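Goltine Freight Support
Ticket: Shipping quote form returns wrong service area
Status: Closed
Opened: July 2018
Requester: Annatjie Msimang, Clokwood
Assigned to: Pravesh Khumalo, Rate Systems

Issue as reported

The requester states that the shipping quote form places the Clokwood warehouse in the wrong service area. Quotes for a single pallet of 400 pounds include a remote delivery charge of 85 dollars. The same shipment was quoted without the charge in June. The requester has asked that the charge be removed from all open quotes and that the cause be given in writing. 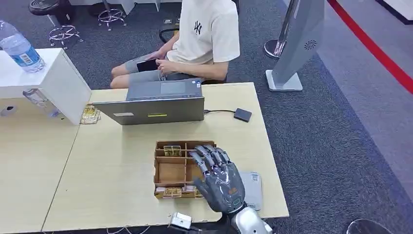

Initial checks

The ZIP code and street address on the account were compared with the address on the last paid invoice. They match. The form was tested in two browsers with the same result. A quote for a residential address in the same town did not carry the charge, which pointed to the warehouse record and ruled out a fault in the form itself.

Ntombi Potgieter confirmed that the carrier Grudis had sent a revised zone table and that it had been loaded before the first incorrect quote was issued. 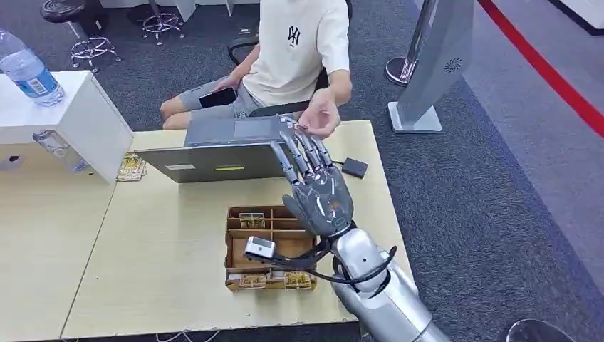
The zone table lists each delivery point by town name and county. In the revised table, the town appears twice, once under its own county and once under the neighboring county, where a small part of the town lies. The form reads the first entry it finds. Requesters who send test quotes to the support desk are asked to enter goods under the correct class, as a cotton T-shirt with a printed "NY" logo and a black office chair fall under different classes and will not return the same rate. The test quotes on this ticket were all entered as general freight, and the class had no effect on the error.

Action taken

1. The duplicate entry was removed from the table by Nokuthula Ngcobo.
2. The stored rates for the account were cleared.
3. Four open quotes were issued again without the remote delivery charge.
4. Grudis was notified of the duplicate and asked to correct its source file.

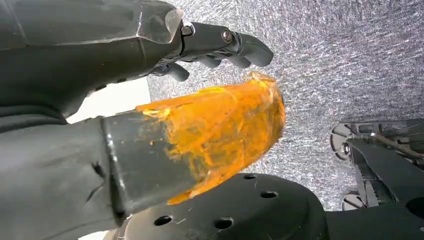 Gray robotic hand, finger joints with metal screws.

Follow-up

The requester replied that the new quotes are correct but that one booking, made through the Skála partner page, still shows the charge. Partner pages keep their own copy of the zone table. The copy was replaced by Ntombi Van Wyk, and the booking was credited 85 dollars. The requester accepted the credit and agreed to closure. Any further question about the credit should be sent to Billing with the booking number.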